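Last updated: 1 December 2020

Search stories, recipes, places

Breakfast on a Tray

My grandmother set a tray every night before bed, and I thought it was the most glamorous habit in the world. I have been trying to copy her since August, when I moved into a place in Darnulura with a kitchen so small that a proper table was out of the question. A tray, a counter and one good bowl - that was going to have to do!

And I love it. I love it far more than I expected to love a flat thing with a rim. Morikawa, the little housewares shop up the hill, keeps 42 trays on its back wall, and I have picked up nearly all of them. Woven ones are pretty but crumbs live in them forever. Silver ones slide. The one I keep going back to is plain black with a raised edge, because everything you put on it suddenly looks chosen.

The rest is just as simple. You want a white plate with a wide rim, wider than you think, and something dark to sit on it. You want one warm color (I am devoted to orange, or a peachy tan) and a gray cloth that doesn't need ironing. Pale wood underneath brings it all together.
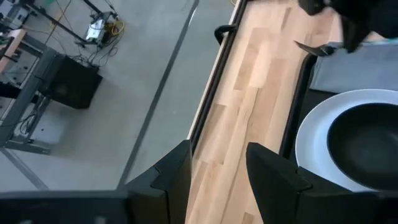
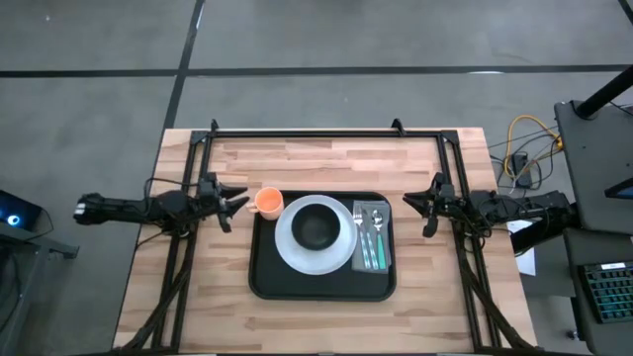

White plate, dark dish, gray cloth.

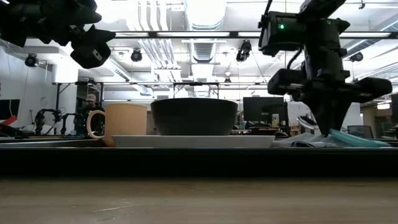
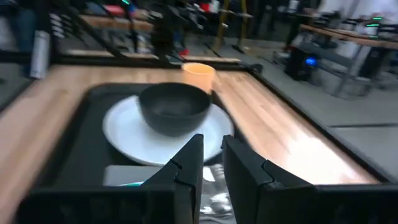
Cup placement is where people get stubborn. I put mine at the back, past the plate, so my sleeve doesn't catch it when I reach for the toast. A friend insists on the front right corner and has the stained pajamas to show for it. Handles should point to the hand you use before you are awake, whichever that is.

Napkins I fold in half, then in half again, and then I stop. The Pillo cloths I bought came in a pack of 2, and one is always in the wash, so there is no point getting attached to a fancy fold. Crumpled is fine too. Crumpled looks like somebody is already eating.

The inn at Provell, where I stayed in room 202 last winter, sends up its trays with the bowl upside down on the plate to keep the dust off overnight. I tried it at home that same week and have done it ever since - oats in a jar next to the kettle, spoon under the cloth, bowl turned over and waiting. In the morning I flip it, pour, and carry the whole thing back to bed.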